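Sasoder two-arm tabletop robot: open day review

March
By Adesuwa Ugwu

Print this page | E-mail this article

Herumberg opened its showroom to the public from noon, and I went to see the Sasoder, a two-arm robot meant for small workshops and teaching labs. Entry was free. The demo ran every half hour, and I stayed for three of them.

The job on show was simple: pick up a plush bunny and put it on a green plate. Soft toys are hard for machines, so I thought it was a fair test. The Sasoder got the bunny onto the plate in all three demos I watched. It was slow. The hands are black, with jointed fingers, and they stop for a second or so before they close. On the second run it took hold by the shaggy fur and had to let go and try again.
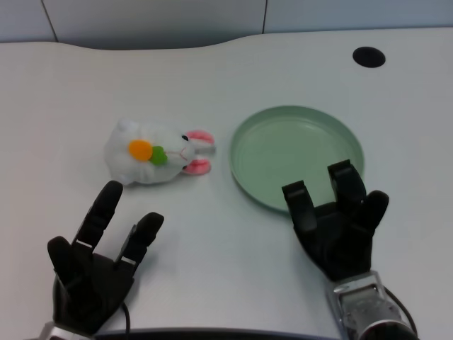 Seo-ah Bang said the pause bothered her less than the setup time, and that her lab had spent 6 days getting a similar machine from Aliyu to work at all. She also wanted to know what replacement fingers cost. The staff had no price list with them.

Noise was low enough to talk over. The cables at the wrists hang free, and I would want them tied back before using it near students. The manual is 574 pages and has no index.

Rental is 1,000 a month with training included. For a teaching lab I would rent first. I would not buy one for packing work at this speed.

We use cookies to improve this site. Accept | Settings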